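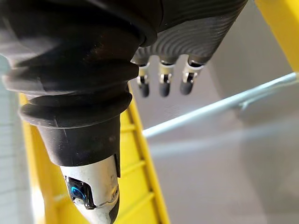 Clivley, 21 October 2021 — Can a machine do shop-floor chores yet? Coko spent July finding out, and the answer is a cheerful "some of them." Its stockroom trial at Bindach ran for 32 shifts and covered 289 chores, mostly fetching, sorting and putting away.

"I came in expecting very little, and I went home grinning," said project lead Kumiko Matsuda. "It's slow, but it's real work!"

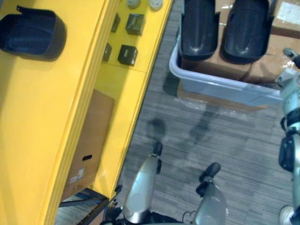 Can it keep up with a person?
Not so far. Almost every chore took longer than it would by hand, and tidying up loose packaging was the hardest of all.

Adebayo Effiong runs the Bindach stockroom and would happily hand over the night restock first.

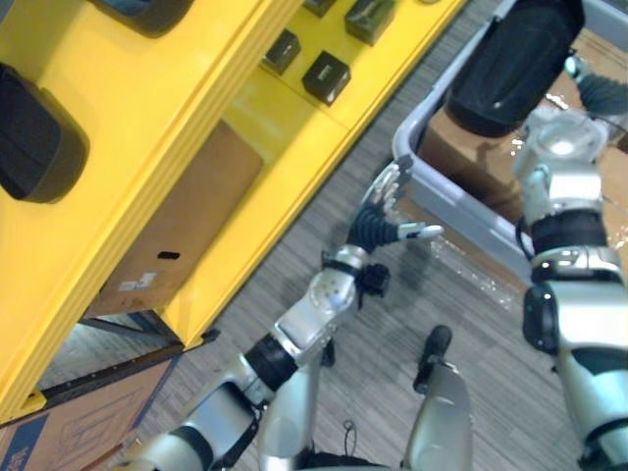

Will it work in homes?
Coko thinks that is further off. Kitchens and laundry rooms change from one hour to the next, and a stockroom is kinder.

A second trial is planned with 3 new chores picked by Bindach staff — flattening cartons is top of the list.

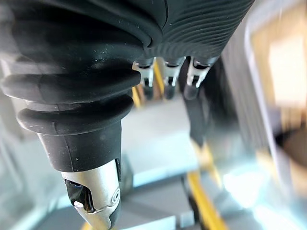 Shelf restocking stays on the list too, and Coko will share the results from both rounds.

Press contact: Ulises Yupanqui, Coko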